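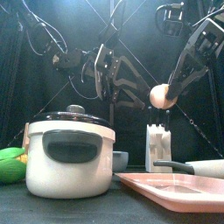 Both arms over the toy kitchen table, left gripper open, right gripper holding the ball.

Rorkum kitchen set, known fault: left gripper drift

Read this before training on the two-arm episodes. Status: open.

Summary
The left gripper loses its zero position during longer sessions. The log reports it closed while the fingers are still apart. The right gripper is not affected.

Affected data
23 episodes, all recorded in January at the Brellstead bench. They are listed in drift_left.txt. The joint angles for both arms are good. The left gripper column should not be used.

Cause
A set screw on the left finger servo horn backed out and let the horn slip on its spline. Pelard, our logging tool, records the commanded width and not the measured one, so the fault stayed hidden until playback.

What we changed
Screw replaced and set with thread locker. Oei 2 now stops the run if the gripper motor current stays flat for 20 frames after a close command. Keep hands off the table until both arms have parked, since a stopped arm can still sag.

Not fixed
Pelard still writes commanded width. Old episodes have not been relabeled. If you do relabel some, send the file with the episode numbers unchanged.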